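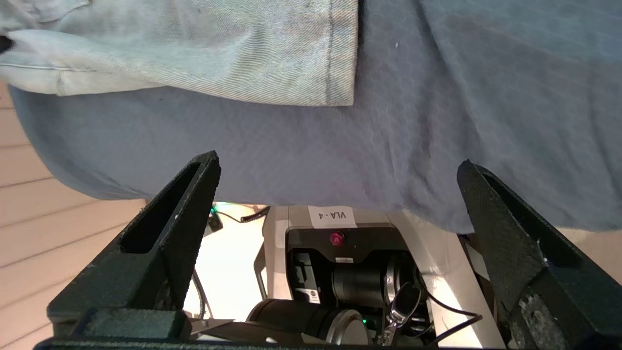
Gripper tips for a home-built arm that handles cloth

Our arm in the Perkcombe shop share went from grabbing blocks to grabbing laundry in May, and cloth taught us more in two weeks than blocks did all winter! A few things that helped:

Taper the fingers. Blunt ones shove a hem along the table, narrow tips slide under it. Ours are black, with a channel down the inside, and a scuff or two does no harm.

Practice on denim first. A stitched hem is thick and stiff and gives the fingers something to bite. Thin T-shirts can wait (they're maddening).

Keep fabric well clear of the wrist camera before you close. A fold of blue cloth hanging near the lens will fill half the view, and then you're steering by guesswork. Back off, look, go in again.

Label every box. Big black letters on white, readable from across the room, even upside down when the arm is looking at it from the wrong side.

Tie cables back on the outside of the bend and leave slack at the wrist. Kendra Gill runs the joint through its full travel by hand with the power off before she tightens a single tie — do that!

Close slowly. We dropped our closing speed to 17 percent and the misses nearly stopped. Speed it up later, one small step at a time.

Save your good grabs. Tavion has 238 of them on the shop computer, sorted by fabric, and he'll happily show you on a Tuesday evening.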